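Home Topics Machines and Work Index A–Z Recent changes

Household chore robots
By the Valard editors, updated January

A household chore robot is a machine meant to do ordinary work of the home, such as clearing a table, washing dishes or folding clothes, without a person guiding each movement. The same arms and hands are often tried on simple shop-floor tasks, for instance sorting parts into trays. As of this writing, such machines can do several chores in part, and very few from start to end in a home they have not met before.

Background

Robots which do one chore only have been sold for many years. The floor vacuum and the lawn mower are the best known. They succeed because the work is flat, repeated and forgiving of mistakes. A robot with arms has a harder task. It must find an object, decide how to hold it, and notice when the hold is failing.

Bowls and other tableware

Bowls are common in trials of this kind. A bowl can be held by the rim, but the rim is curved and often smooth, and the bowl turns easily when it is pushed from one side. If there is something inside, the arm must also keep it level. Shiny plastic adds a difficulty for cameras, as bright reflections can be taken for an edge.
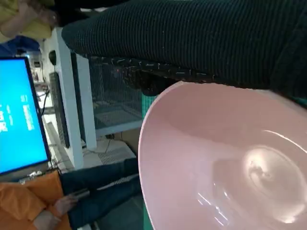
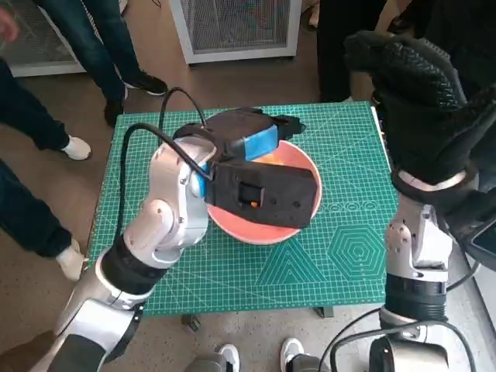
A pink bowl at the robot's hand, and the bowl on a cutting mat with both arms near it.

DUNDBY, January

Two kinds of hand are in general use. The gripper with two jaws is strong, cheap and easy to repair, and it is still preferred in workshops. The hand with fingers can follow the shape of an object better, but it has more joints and more parts that wear. Some builders cover the fingers with knitted or rubber material to get more friction. In a kitchen the cover must be cleaned, and this question has not received much attention.

Present ability

The Omoregie list, which is used by several small workshops, divides table work into 13 tasks. In the Pasach trial, a two-armed machine made nearly 2,000 attempts at these tasks. It was judged dependable in 4 of them, all of which consisted of moving a dry, rigid object for a short distance. Pouring, wiping and stacking were done sometimes, and the results became worse when the table was changed.

Speed is a further limit. A person clears a small table without thinking of it, while a machine may stop before every grasp. For the shop floor this can be acceptable, if the work continues at night. For the home it is less so, because the robot occupies the same space where people wish to cook and eat.

See also: Dishwashing machines; Grippers; Remote operation

Contact the editors | Copyright Valard Reference | Back to top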